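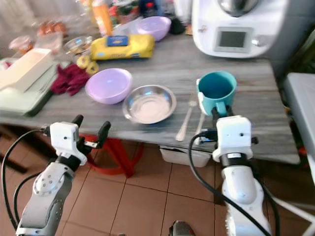 Right gripper on the mug handle, left one open. Prep table, Kusport kitchen.

Running a shift with the two-arm station

Quick guide for anyone moving onto the arms at Kusport or Ocampo. Tetwood staff only need steps 3 to 6, your setup is done for you. Written between shifts so bear with me.

What changes for you first. You used to set out, fill, wipe down, wash up. Now the arms do the setting out and the moving of mugs, bowls and spoons. You do the food, the checks, the calls when something goes wrong. Less walking. More watching, which is tiring in its own way. Jae-hoon Tak moved the break up to 60 minutes in because of it – take it.

1. Before power on
Clear the front edge. Both arms come in from there and they need the room. Cables should hang in an easy loop with slack at the wrist. If one is pulled tight, don't start. Call it in.

2. Wake the arms
Green button, wait for both to lift. Open and close each gripper once from the panel. Fingers should meet evenly. If they dont, stop and log it.

3. Set the table
Mugs upright, handle toward the arm that will take it. A mug with the handle turned away gets knocked, not lifted. Spoons flat and apart. Two spoons side by side is the most common miss we get, the gripper goes for one and pushes the other. Shiny steel bowls are harder for it than the plastic ones, so put those in the middle where either arm can reach.

4. Start slow
Speed at 60 for the first 11 picks. Then 80 if all is well. Do not go over 80 with people at the table, ever.

5. Hands
Out while anything is moving. Want to fix a spoon? Pause, wait for the tone, reach in, step back, resume. Reynaldo Buenaventura has the panel key if pause won't clear.

6. When it drops something
Pause. Pick it up yourself. Write down what and which arm, one line is plenty – "left, spoon, slid". Drops are not counted against you. Prekus reads the log on Fridays and the grip settings get changed from it, so skipped lines mean the same drop next week.

7. End of shift
Arms to rest, power off, wipe the fingers with the damp cloth only. No spray. Food off the table before you go, arms wont do that for you.

About hours
People keep asking. Shift lengths stay the same through December. The early setup slot is gone, and the 64 hours a month that went into it are now split between food prep and panel training. If you want the training and aren't on the list, tell Jae-hoon before the new rota goes up. You do not need any computer background, I had none.

Still to write: what to do when the left arm parks itself halfway. For now, power off and on again, then back to step 2.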